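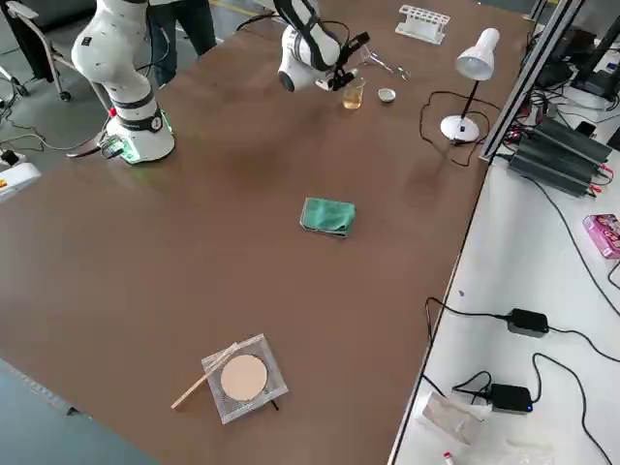 **Wire gauze** is a square of woven metal mesh placed under glassware when it is heated over a burner. It is a standard item in school and hobby chemistry kits, usually sold with a tripod, a beaker and a funnel, and it is often credited with more than it does. Many versions have a round ceramic center, like the beige one lying at the front of the brown table, with a wooden stick resting across its left side. The ceramic part is meant to spread the heat of the flame over the base of the vessel. Sellers commonly say that it "prevents" breakage, a claim that should be read with caution.

## Construction

The mesh is generally iron or steel wire, sometimes with a coating against rust. The edges are folded or left cut, and cut edges scratch. Older gauzes had centers containing asbestos. Later ones use a ceramic fiber or similar material, though an unlabeled gauze found in an old cupboard can't be dated by looking at it, and color is a poor guide. Gauzes of doubtful age should be left alone until someone qualified has dealt with them.

## Use

The gauze sits on a tripod or an iron ring, with the burner below and the beaker or flask on top. It supports a vessel too narrow to rest on the tripod by itself and keeps the flame off the glass. It does not make ordinary glass safe to heat. A drinking glass or a jam jar may crack on a gauze much as it would without one, and a beaker with a chip or scratch is a bad risk in either case.

Porcelain crucibles are normally heated in a pipeclay triangle instead. Placing one on a gauze is a frequent beginner's habit and mostly wastes gas, as much of the heat goes into the mesh.

## Claims about performance

Catalogs tend to describe the heating as "even." The Tullano kit booklet goes further and states that its gauze withstands 800 °C "indefinitely." No test method is given, and the figure appears to have been copied into the later Wurna booklet along with the same spelling mistake.

Diarmuid Hennessy, a retired chemistry teacher, compared 3 brands in a short article for the Fladholm science club newsletter of 15/01/2021. He reported that the ceramic on the cheapest gauze began to flake after 9 heatings, while the other 2 showed only discoloration. The article is widely repeated on hobby forums – usually without Hennessy's own warning that he had tested a single gauze of each brand and had not measured the flame. It supports very little beyond the observation that cheap gauzes vary.

## Care and replacement

A gauze is brushed clean once cool. Soaking is sometimes recommended, but it can soften the center and encourages rust in uncoated wire. The Mac an tSaoi handbook advises replacement every November regardless of condition, a rule for which it offers no evidence. Sagging mesh, broken strands or a crumbling center are more sensible grounds for throwing one out.

## See also

- Tripod (laboratory)
- Pipeclay triangle
- Beaker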